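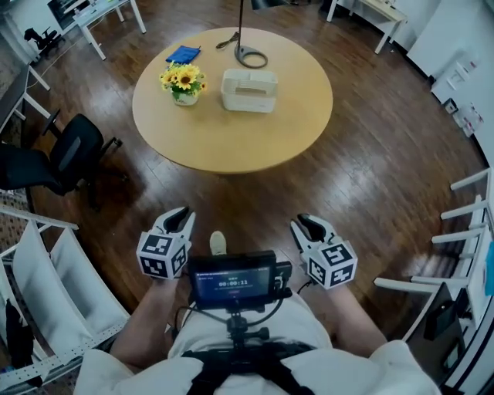

Chapter 4
Choosing a Hand-Held Gripper Kit

Sille Overgaard

Before you begin
You should have read the section on marker tracking in Chapter 3. Terms in the word list at the end of this chapter are used without further explanation.

A lab that wants to teach a robot arm to clear a table has to get its examples from somewhere. One source is a person who does the job by hand, using grippers shaped like the ones on the arm. Kits for this work are sold as complete sets, and a buyer has to compare them on more than price. This chapter takes one kit, the Flindelix from Neagu, and follows it from the order form to the first week of recording. The same steps can be used for any other kit.

The Flindelix set used in this chapter has two grippers, a marker cube for each, a chest harness, and a small screen on a bracket. The screen shows a timer while a recording is running. Neagu sells the set for $3000, with harness and bracket included. Spare finger pads are ordered separately under part number 1202.

Table 4.1, on the next page, lists the points we scored. Weight and reach come first. A gripper that feels light in the store can feel heavy after 100 short recordings, and a tired operator moves differently from a fresh one. Next come the markers. Their black-and-white patterns must stay flat and clean, and the cube must not shift on its mount. Screen position is scored last. The operator should be able to check the timer with a short glance down and then look back at the work.
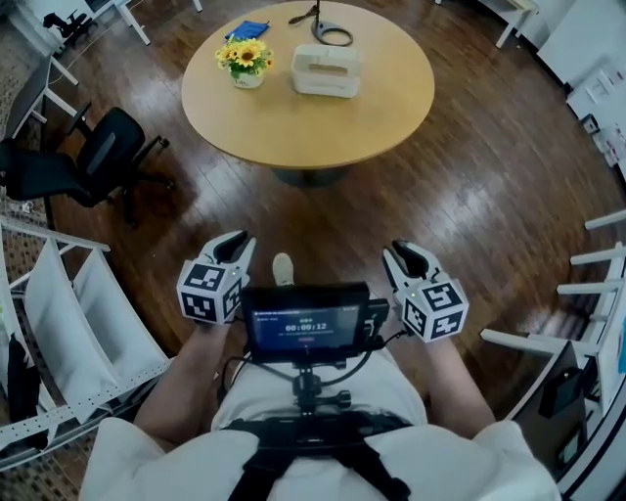 4.1 The Trial Room

Our trials were run in Lulby, in an ordinary office room with a glossy wood floor. The work surface was a round table with a potted arrangement of yellow flowers on it. Round tables are useful in a trial of this kind. The operator can come in from any side, and there is no straight edge to line up with.

Shiny floors deserve a note in your trial record. Reflections from ceiling lights can affect tracking, and a kit that does well over carpet should be tried again over a polished surface.

Start each trial with both grippers held forward over the floor and the fingers open. Check that the timer is running before you step up to the table. If the harness straps have slipped, stop, tighten them, and begin a new recording. Do not adjust the bracket during a trial.

Write down the following for each recording:
Operator
Timer reading at first contact
Objects handled
Any cable that caught or pulled

Keep the notes with the recordings. You will need both for the scoring exercise in Section 4.2.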